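Home | Notebook | Shift notes | Parts | Archive
Print this page | E-mail this page

Linen room notebook - February, started 6:40 am

Coffee first. Then the overnight log from the sorter. 1146 pieces through between close and open, 7 kicked to the hand bin. Last week's worst night was 55 kicked, so the new belt speed stays where it is. Don't let anyone turn it back up to "catch up" before lunch. It doesn't catch up, it just jams later.

The 7: four inside-out fitted sheets, two pillowcases stuck together, one bath mat that came up from Lullard in the wrong bag again. Called them about the bags. They say the labels are right on their end. Sent it back with the noon truck.

Folding side. Stelmakh tech swapped the left feed roller, the squeal is gone. Old roller is on the shelf by the sink, please don't toss it, I want to measure the wear on it. New one wants a check at 665 hours acording to the sheet. Wrote that on the cabinet door in marker.

People stuff, writing it down while I remember. Since the sorter went in there are two fewer at the long table in the morning and two more on repairs and stain. Repairs likes it. The long table not so much - they used to talk all morning and now it's one person per station and the machine sets when you move. Somebody said it feels like waiting for an elevator all day. Fair. Tried letting them hold the pause pedal themselves instead of asking the lead. Roughly same output, and a lot less grumbling. Going to leave it that way and tell Nidex that the pedal needs to be on every station, not just the end one.

Also the hours. Nobody was cut, that was the promise and so far kept, but the early start is gone and a couple of people had built their bus and their kids around the early start. That wasn't in the plan at all. I should of asked in the fall. Asking now, there's a sheet on the break room door, put down what start time works and what doesn't, no names needed.

Training. The pickup cell only has two people who can clear a fault without phoning. Want five by end of month. Card for the cell, draft:
- stop, key out, key in your pocket
- open the fingers by hand with the side knob
- cloth out in the direction it went in, don't yank
- look at the pads for lint
- close up, key in, home it, one slow cycle

Someone wrote "swear" between two and three. Leaving it on the draft copy.

10:15, pickup cell. Worked on single soft items, one at a time, off upholstery this time and not off the flat table. Grip on the flat table is fine, we know that. Upholstery is where the return bags from the lounges end up being dumped and where everybody's back goes by Friday afternoon, so that's the job people asked for first when we did the survey. 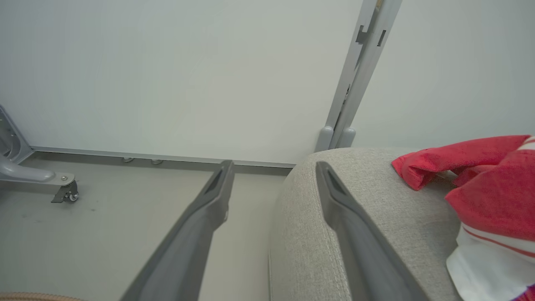 Things to settle before we run it longer. How hard it can close on woven covers, must not pick up the seat fabric along with the laundry. Clorollow sheet gives a force limit but for terry only, nothing on thin cotton. Asked them for it. And approach angle - steep seems the safer bet to me, the lead wants shallow, we'll try both and write down the misses.

Who empties the bin when the cell is on its own? Not decided. Right now it's whoever walks by, meaning the same person every time. Put it on the rota properly.

To do:
- pads, order 2 sets
- pedal quote from Nidex
- take down start time sheet end of next week
- lint vac hose is split again, tape is not a repair
- ask repairs if they want the second lamp

Stopping here, truck's in.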